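暮らしの相談室 > 趣味・ゲーム > カードゲーム・ボードゲーム
2021年8月18日 投稿者:kitakaze_88

家で遊ぶポーカー、チップの配り方とブラインドの上げ方を教えてください
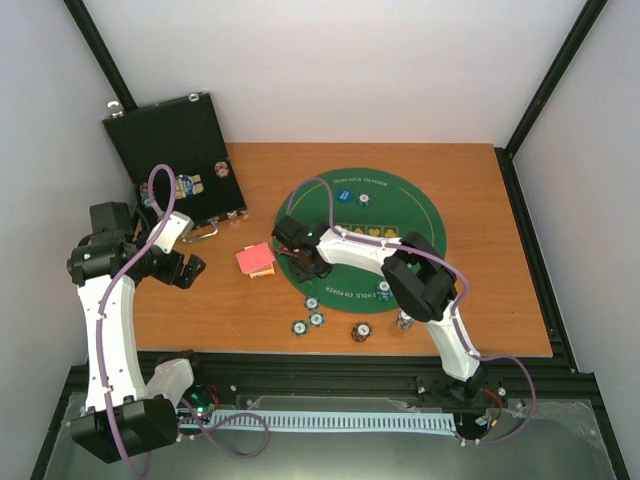
はじめて質問します。日本に住んで長いですが、日本語は母語ではありませんので、おかしいところがあったらすみません。

来月、つまり九月の連休に、家で友人とテキサスホールデムをする予定です。お金はかけません。勝った人は、私が焼いたケーキの一番大きい切れを選ぶことができる、という約束だけです。

ルールはだいたいわかります。二枚の手札と、場に出る五枚の共通カードで役を作ること、フロップ、ターン、リバーの順番も覚えました。わからないのは、始まる前の準備のことです。チップを一人に何点ずつ配ればよいか、ブラインドをどのくらいの間隔で上げればよいか、本によって書いてあることが違います。

前に一度だけ家で遊んだときは、全員に同じ枚数のチップを適当に配って、ブラインドを最後まで上げませんでした。その結果、夜の十時に始めて、終わったのは次の日の朝に近い時間でした。途中で二人が眠ってしまい、残った人もだれが勝っているのかよくわからないまま解散しました。今回は、夕食のあとに始めて、終電の前に終わりたいです。

私が読んだ「Vevov」という入門サイトでは、最初の持ち点はビッグブラインドの百倍がよいと書いてありました。でも別のところでは五十倍で十分と書いてありました。どちらが正しいのでしょうか。また、チップの色と点数の決め方には、決まりがありますか。

もう一つ、初心者が多いとき、役の強さを書いた紙を見ながら遊ぶのは失礼になりますか。私の国では、紙を見ながら遊ぶことは子どもだけがすることです。日本ではどう考えられているのか、気になっています。

細かい質問が多くて申し訳ありませんが、経験のある方、よろしくお願いいたします。

投稿者:ヒラメ筋

こんにちは。毎月家でやってます。

結論から言うと、百倍でも五十倍でもどっちでもいいです。時間の問題はほぼブラインドで決まります。上げなければ何倍で始めても終わりません。前回朝までかかったのは、そこが原因だと思いますよ。

うちは15分ごとに上げてます。タイマーはスマホのやつで十分。慣れてない人が多いなら20分。

紙は見ていいです。以上!

投稿者:Flirnmontの住人

質問者さま、こんばんは。私も外国から来た者で、日本語で長い文章を書くのは少し時間がかかりますが、この遊びが大好きなので、できるだけ丁寧にお答えしたいと思います。ハンドルネームのFlirnmontというのは、前に通っていたボードゲーム喫茶の名前です。そこで遊び方を習いました。

まず、持ち点についてです。百倍と五十倍は、どちらも間違いではありません。目的が違うだけだと私は理解しています。百倍で始めると、最初のうちは一回負けてもあまり痛くないので、ゆっくり考えて遊ぶことができます。五十倍で始めると、早い時間から大きい勝負になります。終電の前に終わりたいのでしたら、私は五十倍に近いほうをおすすめします。

たとえば、スモールブラインドを10点、ビッグブラインドを20点として、一人の持ち点を1000点にします。計算しやすいですし、初めての人にも説明が簡単です。

喫茶の常連の中には、変わった数字が好きな人もいました。その人は持ち点をいつも780点にしていました。手元のチップがそれしか配れなかったから、という理由でした。780点でも遊びはちゃんと成り立ちます。全員が同じ点数から始めることのほうがずっと大切ですので、ぴったりの数字にこだわらなくても大丈夫です。

次に、チップの色のことです。世界で一つに決まった規則はありません。白が一番小さくて、赤がその次、というように使うことは多いようですが、家で遊ぶときは自由に決めてかまいません。ただし、始める前に紙に書いて、全員が見えるところに置いてください。私は一度、口で説明しただけで始めてしまい、途中で緑と青の点数を反対に思っていた人がいることがわかって、とても気まずい思いをしました。

色の種類は、多ければ便利というものではありません。3種類で十分です。4種類あると少し楽になりますが、それ以上は初心者の方が混乱します。点数の間隔は、10、50、100のように、隣の色と両替しやすい関係にしておくとよいです。一番小さいチップは多めに配ってください。最初のころはブラインドを払うために何度も使いますので、少ないと両替ばかりになり、ゲームの流れが止まります。

反対に、後半になると小さいチップはじゃまになります。ブラインドが50点と100点になったら、10点のチップはもう必要ありません。そのときに、大きいチップと交換して箱に戻します。これを「カラーアップ」と言います。端数が出たら、家の遊びでしたら切り上げてあげればよいと思います。正式な大会では別のやり方があるそうですが、私は出たことがありませんので、くわしくは書けません。

ブラインドの上げ方は、次のようにしてはいかがでしょうか。

最初:10と20
二回目:20と40
三回目:30と60
四回目:50と100
五回目:100と200
六回目:150と300
七回目:200と400

一つの段階を20分にすると、七回目に入るのは開始から二時間後です。多くの場合、そのあたりで残っている人は少なくなっていて、勝負がつきます。もし夜の11時までに必ず終わりたいのでしたら、終わりの時間を先に発表して、その時点でチップの一番多い人を勝ちにする、と決めておくのも一つの方法です。私はこの方法をよく使います。早く負けた人を長く待たせないですみます。

早く負けた人のことも、少し考えてあげてください。私の経験では、準備で一番忘れやすいのはここです。最初の一時間だけ、一回まで復活してよいという決まりにすると、初心者の方も安心して勝負できます。あるいは、負けた人がディーラーの役をします。カードを配る人が決まっていると、進行がとても速くなります。「Perus」という小さいカードゲームを横の机に用意しておいたこともありますが、そちらのほうが盛り上がってしまい、決勝戦をだれも見ていなかったので、あまりおすすめしません。

カードは、できれば二組使ってください。一組で遊んでいる間に、もう一組を次の人が切っておきます。裏の色が違うものにすると、混ざったときにすぐわかります。また、紙のカードは食べ物の油に弱いですから、ケーキはゲームのあとか、休憩の時間にしたほうが安全だと思います。特にクリームのあるケーキは危ないです。

最後に、役の表のことですが、まったく失礼ではありません。私も最初の半年は、毎回紙を見ていました。ただ、一つだけ注意があります。自分の手札を見てからあわてて紙を取ると、ほかの人に「何かよい手が来たのだな」とわかってしまいます。ですから、紙は一人に一枚ずつ、はじめから手の横に置いておくのがよいです。特に、フラッシュとストレートのどちらが強いかは間違えやすいので、そこだけ太く書いておくと親切です。強いのはフラッシュのほうです。

長くなりましたが、少しでもお役に立てばうれしいです。

投稿者:Sundaram(質問した人の友人ではありません)

上の方の表、いいですね。保存しました。

一つだけ補足すると、三回目の30と60は飛ばしてもいいかもしれません。チップが10、50、100だと、60点を出すのに意外と手間取ります。うちでは20/40の次は50/100にしています。その代わり、時間は少し長めに25分です。

あと、賭けるときは「レイズ」と言うだけではなく、いくらにするのか、合計の点数をはっきり言う決まりにしたほうがいいです。40点に「足す」のか、40点に「する」のかで、うちでは毎回もめました。

投稿者:kitakaze_88

皆さま、早い回答をありがとうございました。

持ち点は1000点、チップは3種類にします。ブラインドは20分ごとに上げて、三回目をどうするかは、当日の様子を見て決めたいと思います。復活の決まりは知りませんでしたので、とても勉強になりました。役の紙は今晩、人数分を書きます。フラッシュのところは太く書きます。

ケーキは、クリームのないものに変えることにしました。レモンのパウンドケーキなら、手もあまり汚れないと思いますが、切るときにくずが出るので、やはり休憩の時間に別の部屋で出します。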